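双臂控制栈上机前检查表(带批注版)
适用:规划、感知、夹爪控制三个模块有改动之后的第一次上机
填写人:我自己,二月十七日跑的这一遍
抄送:Myung-ja Geum、Keith Dobson

先说一句,这张表是在 Nigel Staniforth 去年那版上改的,他那版太长,我每次跑到后半截就开始偷懒打勾(别告诉他)。现在每项后面都留了批注,想到什么写什么,大家接着往下加就行。

一、开机之前

1. 急停按下后,控制进程收到的是“停止”,不是“断线”。
结果:通过
批注:上个版本这两个状态会混在一起,日志里看着像网络问题,我查了整整一个下午!现在分成两个错误码了,舒服。

2. 线缆没有绕进关节,垂到地上的部分也看过一遍。
结果:通过,有意见
批注:规划器压根不知道线缆的存在。碰撞模型里只有连杆和夹爪,所以这一项只能靠人眼。Cyprian Górecki 说可以给线缆加个粗略的包络体,我支持,但是别放在这个分支里做,求求了。

3. 配置文件和分支对得上。
结果:第一次没过,改完重跑通过
批注:我加载的是 Lisex 那套旧参数……关节限位差了一截。启动脚本里应该直接比对哈希,对不上就拒绝启动。已经提了单子。

二、感知

4. 手眼标定的残差在允许范围内,标定文件是当天的。
结果:通过
批注:没啥好说的。

5. 深色物体的分割。
结果:勉强通过
批注:黑色表面还是老毛病,深度图一到边缘就发毛,掩膜跟着一抖一抖的。Mevico 的滤波器打开以后好很多,代价是延迟上去了。我先开着,Myung-ja 你要是觉得慢就在下面骂我。

6. 背景里的家具别被当成目标。
结果:通过
批注:卧室布置里最容易出事的是白色的东西,床单、枕头、抽屉面板,跟手臂自己的外壳颜色太近。自身遮罩一定要在分割之前做,顺序反了就等着看它去“抓”自己的前臂吧。

三、双臂协同与夹持

7. 两侧夹爪的接触判定要同步。
结果:通过
批注:这次改动的重头戏。以前是左右各判各的,谁先碰到谁就开始加力,圆的东西一推就转。新逻辑是先到的一侧停在轻触状态等另一侧,两边都确认了再一起收。等待超时设的 600 毫秒,我觉得偏保守,不过第一次上机嘛,保守点好。

8. 对夹姿态下,两臂的约束要当成一个闭链来算。
结果:通过,建议复测
批注:对着地毯上那个圆形的黑色物体看的,夹爪一左一右顶着侧面。这种时候单臂规划器给出来的“可行”一个字都不能信,要看合起来的那个解。Keith 你复测的时候麻烦把内力那条曲线也存下来,我只存了关节力矩,回头才想起来。
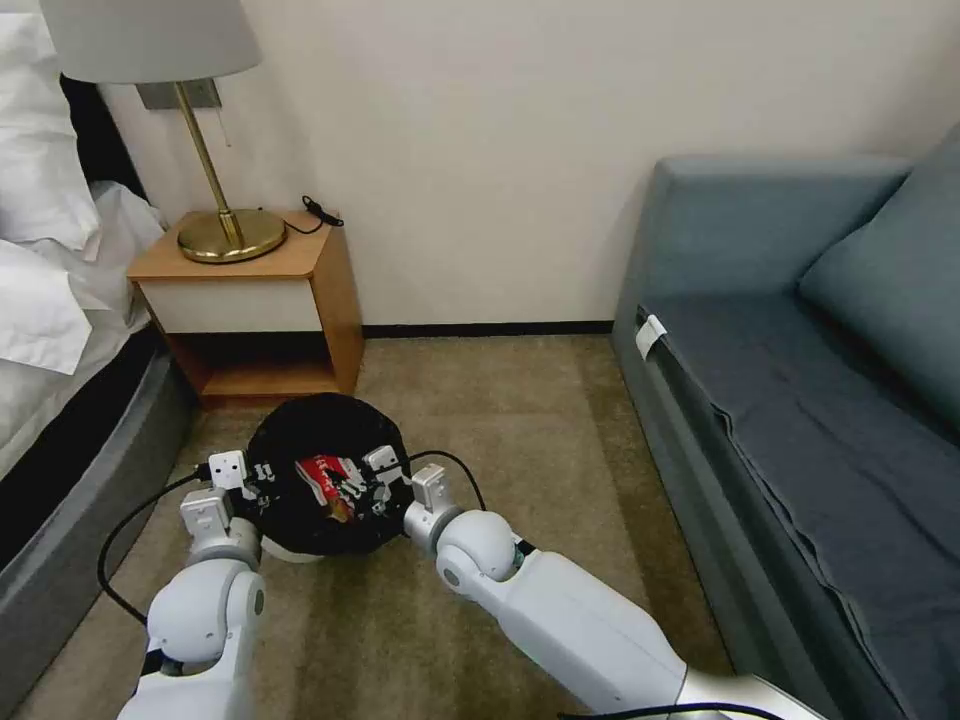
检查项 7、8:双侧对夹圆形黑色物体,地毯地面。

9. 夹持力上限写在控制器里,上层改不了。
结果:通过
批注:我故意从任务脚本里发了一个超限的值,控制器截断并且报警,很好。报警文案写的是“参数异常”,能不能写具体点?至少告诉我是哪个参数呀。

10. 贴近地面时的末端高度限制。
结果:不通过
批注:唯一一个红的。限位平面还是按硬地板写死的,地毯的厚度没有算进去,也没有地方可以配。我的想法是把平面高度挪到场景文件里,由感知那边的地面估计来更新,再加一个人工下限兜底。Cyprian 觉得在线更新有风险,要是估计跳了一下,手臂就跟着往下扎。他说得对,所以更新频率要限,幅度也要限。这项修完之前,低位任务一律用慢速模式。

四、停机与恢复

11. 夹持过程中触发软停,两侧夹爪保持不松。
结果:通过
批注:左右两侧分别触发都试过了。Dean Mapplebeck 之前问过断电怎么办,那属于硬件抱闸那张表,不在这里写,免得两边都以为对方测了。

12. 恢复之后要重新感知一次,不准接着用旧的目标位姿。
结果:通过
批注:恢复按钮旁边现在多了个确认框,稍微有点烦,但我愿意多点这一下。

13. 日志完整,时间戳统一。
结果:通过,小问题
批注:Gajewski 模块的时间戳还是本地时间,别的都是单调时钟。对齐脚本能处理,可每次都得记得跑,我已经忘过不止一次了哈哈。

遗留事项
第 10 项:我来改,改完找 Keith 复测。
第 9 项报警文案:谁顺手谁改。
第 3 项哈希比对:单子挂在 Hosetti 看板上。
第 5 项延迟:等 Myung-ja 的意见。

复测栏
第 8 项 复测人:Keith Dobson 结果:待填
第 10 项 复测人:Keith Dobson 结果:待填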